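**Thread: long stainless table, what do I do with it**

**plirk_dulce**
September 24, 2026

ok so I got the Hurness table. The long one. Dulce here, same person who asked about plank floors last spring. Room has a cream wall, grey wood-plank floor, and now this giant metal thing in it. Paid 138 for it used in Pusuvville, which I think is fine??

Questions, in no order:

- push it flat to the wall or leave it at an angle
- do I oil stainless or is that a kitchen myth
- what lives on top. I want as little as possible

Using it for packing orders mostly, some refilling of jars and canisters.

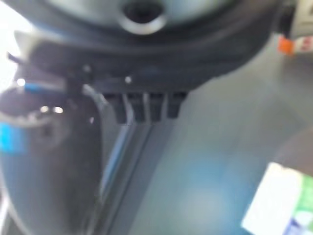

Also the legs. One of them rocks if I lean on the corner. Haven't looked at the feet yet, might be the floor.

---

**mussa_bench**

138 is good. I paid 219 for shorter and mine had a dent.

Flat to the wall, always. Angled looks nice for a week then you lose a tape gun behind it

---

**Imani_W**

Disagree w/ mussa. If you pack from both sides you want to walk around it. I had mine shoved on the wall for a whole year and hated every minute, everything slid to the back and stayed there. Pull it out, even a foot.

Oil: tiny bit of mineral oil on a rag, with the grain, wipe it off again. Not a myth but don't do it where you pack paper goods, it'll spot your boxes.

---

**mussa_bench**

a foot of gap is just a shelf for dust

---

**Imani_W**

so sweep? lol

---

**plirk_dulce**

I do pack from both sides when its busy (November is going to be awful) so leaning Imani. Will leave it diagonal for now and see if I walk into it.

No oil then — everything I send out is wrapped in tissue.
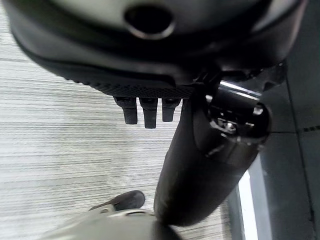

Checked the feet btw. They unscrew a bit, gave the rocky one a couple turns. Better, not perfect. Is there a trick or do I just keep going back and forth.

---

**grout_and_about**

Trick: back ALL the feet in as short as they go. Put the table exactly where it will live. Then bring out only the one that floats. People adjust the foot that looks wrong and chase it all afternoon.

and don't do it until you've decided on the wall thing or you get to do it twice

---

**mussa_bench**

^ this. also put felt under them, planks scratch

---

**Imani_W**

Not felt. Felt slides when you lean on it to tape a box. Rubber.

---

**mussa_bench**

rubber marks some floors. ask me how I know

---

**grout_and_about**

depends on the finish. Test a rubber foot under a heavy pot in a corner for a couple weeks, look for a ring.

---

**plirk_dulce**

ok testing rubber in the corner, thank you both, please dont fight

Re what lives on top. My old desk had 10 things on it at all times and I'd spend half the morning shoving them around. Do you all use a rail or a shelf above or what

---

**Imani_W**

Shelf above if the wall will take it. But you just said you're not going on the wall, so — cart. Wheels under the long side, tape and scissors and labels all in there. Top stays clear except whatever you're working on right then.

Mine does up to 646 packages in the holiday rush with nothing parked on it. I'm strict.

---

**mussa_bench**

nothing is silly. you need a pen

---

**Imani_W**

pen goes in the apron

---

**plirk_dulce**

Cart it is, Plirkedside has a narrow one I've been looking at. Should fit beside the legs, it can't go straight under on account of the low rail.

So where I've landed:

1. Table stays diagonal, far left corner near the wall so I still have somewhere to stack flat boxes.
2. One canister on top at a time, the green and white one with the round lid, near the front edge. Anything else goes on the cart.

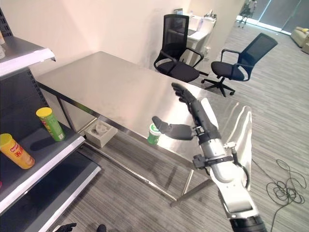
3. Feet all the way in, then out with the floater. Doing that this weekend.
4. No oil. Damp cloth, dry cloth, with the grain.

---

**grout_and_about**

front edge is where things get elbowed off. just saying

---

**plirk_dulce**

noted. moving it back a hand or so

---

**mussa_bench**

post again after the november rush, I bet it's against the wall by then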